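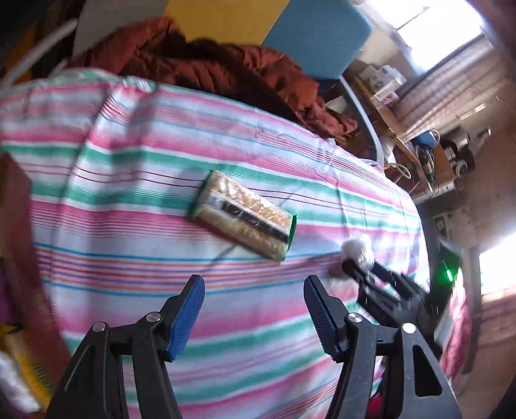 教示の手間を減らしたいのであれば、装置の価格より先に、開いた指の間に何ミリ残るかを聞くべきだ、とラウリ゠ハは言わない。Hedvika Říhaの言い方はもっと短く、「開口幅を書かない見積書は読まない」である。本章で扱う手持ち式グリッパ・キットの選定は、この一言をどこまで仕様書の文言に落とせるかという問題として整理できる。

読了時間：9分

第5章　手持ち式グリッパ・キットの評価

5.1　本章の範囲

前章までは、アームに取り付けた状態のエンドエフェクタを対象とした。本章では、作業者が手に持って操作し、その動作を記録するための手持ち式グリッパを、市販のキットとして導入する場合の評価手順を述べる。対象とする作業は、寝具や衣類の上に置かれた小物の把持である。冒頭の写真にある個包装の菓子や、白い綿状の小片がこれに当たる。

評価の題材にはSkereo社のキットFlultariを用いる。Flultariは左右一組の手持ち式グリッパ、記録装置、校正用治具、および記録データを整形するソフトウェアDaiからなる。比較対象として、同じ価格帯にあるFlolierを随時参照する。両者の優劣を決めることは目的としない。読者が別の製品を評価するときに、同じ順序で確認が行えることを目的とする。

5.2　用語

開口幅とは、指を最大に開いたときの、向かい合う指先パッド間の最短距離をいう。カタログによっては指のリンク外側の距離を開口幅と称しているため、測定位置を必ず確認する。

指先パッドとは、指の先端に取り付けられ、対象物に直接触れる部品をいう。写真のグリッパでは青色のゴム製で、表面に凹凸の筋がある。パッドは消耗品として扱う。

リンクとは、引き金の動きを指先に伝える板状の部品をいう。リンク同士は支点のねじで結合される。支点の遊びは指先の位置誤差として現れるため、5.4節で別に扱う。

片手作業とは、一方のグリッパのみで完結する作業をいう。両手作業とは、2台のグリッパが同一の記録区間内でともに対象物に関与する作業をいう。一方が把持を維持し、他方が開いたまま待機している状態も、同一区間内であれば両手作業に含める。この定義はDaiの区間分割の仕様に合わせたものであり、文献によっては待機側を除外する。

5.3　対象物と支持面

把持の難易度は対象物だけでは決まらない。机のような硬い面では、指先は面に当たった位置で止まり、操作者はその反力を手がかりに高さを合わせることができる。寝具の上では面が沈み、反力の立ち上がりが緩い。指先が布に触れた時点と、対象物の下縁に達した時点との区別がつきにくくなる。布ごとつまむ誤りは、主としてこの条件で生じる。

菓子の個包装には別の問題がある。透明な包装の内側で中身が動く余地があると、包装を把持しても中身の姿勢は定まらない。また、層状の焼き菓子は把持力を上げると崩れる。評価では、包装の端部を把持する方法と、中身を含む胴部を把持する方法とを分けて記録する。前者では把持力が小さくて済むが、持ち上げた後の揺れが大きい。

綿状の物体は、把持に要する力が小さく、つぶれても元の用途に支障がないことが多い。その代わり、指を開いても凹凸のあるパッドに残ることがある。把持の成否だけを集計すると、この解放の失敗が見落とされる。Flultariの標準の記録票には解放の欄がなく、利用者が追加する必要がある。Flolierの記録票には当初から設けられている。

支持面の柄についても触れておく。縞模様の布は、画像から位置を推定する処理に影響を与えうる。広角レンズを通すと直線の縞は湾曲して写り、しわによる曲がりと重なる。Daiには歪み補正の機能があるが、既定では無効である。評価時には、補正の有無を記録票に明記する。

5.4　受入検査

キットが納入された時点で、次の順に検査を行う。

まず、左右のグリッパについて開口幅を測る。引き金を完全に戻した状態で、パッド先端の間隔をノギスで測定する。パッドに測定力をかけるとゴムが変形するため、軽く接触した位置で読む。左右の差が2ミリを超える場合は調整に戻す。

次に、支点のねじを確認する。締め過ぎは引き金の戻りを遅らせ、緩みは指先の横振れになる。指先を横方向に軽く押し、目に見える振れがないことを確かめる。ねじの増し締めは、供給者の指定トルクが文書で示されている場合に限って行う。

続いて、パッドの当たりを見る。薄い紙をはさみ、パッドの全幅で均等に保持されるかを確かめる。片当たりがあると、包装の端部を把持したときに対象物が回転する。

最後に、周囲の環境を整えずに試し取りを行う。供給者のデモは片付いた作業台で行われることが多いが、実際の部屋には配線があり、衣類が積まれ、窓から強い光が入る。明るい窓が視野に入ると露出が引きずられ、手前の黒い指の輪郭が沈む。この条件を避けて検査を済ませると、本番の記録で初めて不具合に気付くことになる。

5.5　試験記録の例

Raimo Nurmiは、Flultariを用いて同一の寝具上で127回の把持試行を行い、その記録を本書に提供した。試行は2名の操作者が分担し、包装菓子と綿を交互に対象とした。集計の詳細は5.7節に譲り、ここでは記録の取り方に関する指摘だけを引く。

Nurmiによれば、最も手間を要したのは把持そのものの練習ではなく、区間の切り方の統一であった。一方の操作者は指先が布に触れた時点を開始とし、他方は引き金を引き始めた時点を開始としていた。両者の記録を混ぜると、所要時間の分布に二つの山が現れる。操作者の技量差と読み誤りやすい形である。対策として、開始時点の定義を記録票の冒頭に印刷し、最初の数試行を両名で見直す手順が加えられた。

もう一つの指摘は照明に関する。午前の試行と午後の試行では窓側の明るさが変わり、Daiの自動判定で指先の検出に失敗する区間が午前に偏った。Skereoの手引には照度の下限のみが記されており、上限や方向についての記述はない。

5.6　見積書の読み方

キットの見積書では、本体価格のほかに次の項目を確認する。

開口幅とその測定位置。記載がない場合は図面を求める。

交換用パッドの単価と最小発注数。Flultariでは左右一組を単位とし、片側のみの注文はできない。

校正治具が付属か別売か。別売の場合は、治具なしで受入検査のどの項目が実施できるかを問い合わせる。

ソフトウェアの利用期間。Daiは本体とは別の契約であり、期間終了後も記録済みデータの閲覧はできるが、新たな整形処理はできない。

記録データの形式。独自形式のみの場合、他社製品への移行時に変換作業が発生する。Flolierは変換ツールを添付するが、両手作業の区間情報は変換の対象外である。

次節では、Nurmiの記録を用いて把持と解放の成否を別々に集計し、操作者間の差を評価する方法を示す。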